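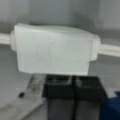
Workshop & Storage board > Sorting trays
Thread: compartment box on the bench, or back on the shelves?

gonura_bits
Trying to sort the small parts corner before Wednesday. Box with the grid of compartments, currently out on the grey table. Keep it there or shelve it? Bench is only 700 deep so it eats space. Pics as I go.

prakley77
Leave it out. If it's on a shelf you'll never put anything back in it, I didn't.

chin_upp
Disagree. Table should be clear. What's that other end like, the bit by the cabinet?

gonura_bits
Like so. Cabinet is the wood edged one, it's staying put whatever happens.
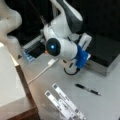

Cabinet end, wood trim on the left

chin_upp
Ok so plenty of table there. Shove the box up that end then?

gonura_bits
Tried it, elbow catches the trim. Right hand side is better for reach. Box has a silver drawer front underneath as well so it needs room infront.

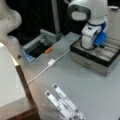
Box on the right, black rim, grey compartments

rirar
what's the orange thing on the front of the metal fixture

gonura_bits
No idea, will look tonight. Probably goes in the odds compartment with everything else.

prakley77
Don't have an odds compartment!! Mine had 50 things in it by May and I couldn't name 11 of them.

chin_upp
Every box needs one. Sorry but it does.

rirar
with chin on this. label it and move on. how deep are the shelves anyway

gonura_bits
Haven't measured — tape's gone walkabout. Box is 526 across, that I do know.

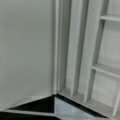 Shelves, on the right

prakley77
Measure before you lift anything. And take the small stuff out frist.

chin_upp
Or just leave the full box where it is and shelve the boring stuff. Glue, spare tape etc.

gonura_bits
Might do that tbh. Box stays on the right for now, will report back on the orange thing.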